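Jurdale wooden bowl, the small deep one: two months in

Posted in April by Stoyanova
Last updated 7:40 am
3 comments | 30 shares

Quick one, I have a bus to catch. People keep asking about the bowl so here we go.

Bought the Jurdale from Jekis, in the Import section at the back of the store, past the baskets. Paid full price, no freebie, no discount code. There were 2 left on the shelf and I took the one with the nicer rim. The sticker on the bottom said item 1448 and took forever to get off. Rubbing oil did it in the end. Warm water just made it gummy.

Why this one. I wanted something for the table that holds odds and ends without looking like a dog dish. My old bowl was wide and shallow and everything slid out every time somebody bumped the table. This one is deep with pretty straight sides, so stuff stays put. Big plus.

Looks. Pale wood, yellowish beige. Grain is there but you have to look for it. A few little dark specks on mine, the other one in the store had more. I like the specks. My sister thinks it looks unfinished. She's wrong but fine.

The rim. Best part. Thick and rounded, feels good in the hand, no sharp edge anywhere. You can grab it one handed from the top. I've knocked it off the counter once already (my elbow, long story) and the rim took the hit, small dent, you can't find it unless you know where to feel.

Inside. Smooth. You can make out faint rings from the turning if the light is right. The bottom is rounded inside so crumbs don't get stuck in a corner, one wipe and done. Walnuts, clementines, keys, the kids' blocks, all been in there. Not soup! It's a dry goods bowl as far as I'm concerned. The tag says no dishwasher and I beleive it.

Smell. Slight smell the first week, kind of like a pencil. Left it by the window, gone now.

Oil. It came very dry. I gave it a coat the first night, let it sit 30 minutes, wiped it off. Second coat a few weeks later. Went a tiny bit darker, not much. If you want it to stay really pale maybe skip this.

On the table. I was worried about pale on brown, thought it would look like two leftovers from different rooms. Nope. Against a medium brown top with a busy grain it stands out just enough, and it's plain so it doesn't fight with the streaks. 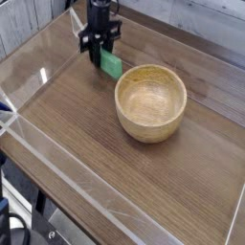 The bowl on a brown wood tabletop, with a mint-green block next to it.

Stuff I don't like:

- The base is a bit slick, it skates if you push it. Felt dots fixed that, should of come with them.
- Only the one size at Jekis. I'd buy a bigger one tommorow.
- That sticker. Again.
- Price went up since I bought mine, so check before you drive over there.

Would I get it again, yes. For fruit for a family of five, no, too small, get something wider. For keys and nuts and small toys it's great. 

Will add a note after the summer on how the wood is holding up. Someone asked if it stacks, I only have one so no idea, sorry.

3 comments | Share this post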